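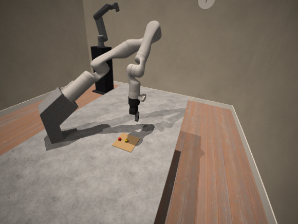 Pliltel two-finger gripper, sim model, 3 out of 5

Been running this one for most of December so figured I'd write it up while I still remember the annoying parts. Only used the simulated version. Can't tell you anything about the real hardware, price, shipping, none of it.

Setup: big white arm, gripper on the wrist, red cube and yellow cube on a cardboard mat on the floor. Same room file we use for everything. Pick one cube, put it back down next to the other. 1000 picks with the Pliltel, 1000 with the Bimaneo we had before. Same script, same seeds, only swapped the end effector.

Misses: Pliltel 40, Bimaneo 305. Big gap, and I ran the Bimaneo set twice to make sure I hadn't botched the offset. I hadn't. Joana Pacheco checked my numbers too.

What's good

Fingers are thin. With small cubes sitting close together that matters a lot, the Bimaneo kept shoving the yellow one off while going for the red. Closing is smooth, no jitter at contact with the default friction. Loads fast. Collision meshes are clean, I only had to fix one.

What's not

The docs. Oh man. Opening width is given in one unit on the first page and a diffrent one in the config. Spent a whole afternoon on that. Error 2081 is not listed anywhere - it means the wrist frame is flipped, rotate it 180 and move on.

Finger tips are short once you're down at floor level. The body of the gripper gets close to the mat on a tilted approach, so I ended up coming straight down every time. Fine for cubes. Would not want to try it in a bin.

Also the thing is dark and so is its shadow, and my color threshold did not love that. Half the mat in shade from the arm, red cube reading as brown at some angles. Moved the light, got better. Not really the gripper's fault, I know, but the Bimaneo model is light gray and I never had to touch the light with that one.

Support: wrote to them twice. First reply in a day, from Belmiro Correia, helpful, sent me a corrected config. Second one still waiting.

Would I keep it

Yeah for small stuff. For anything wide or heavy I'd stay with the Bimaneo, it opens further and dosen't care as much about angle. Haven't tried the Clilbridge one yet, Gemma Inskip swears by it - will update if I get to it.

Minus one star for the docs, minus one for the units thing, which I'm counting seperately.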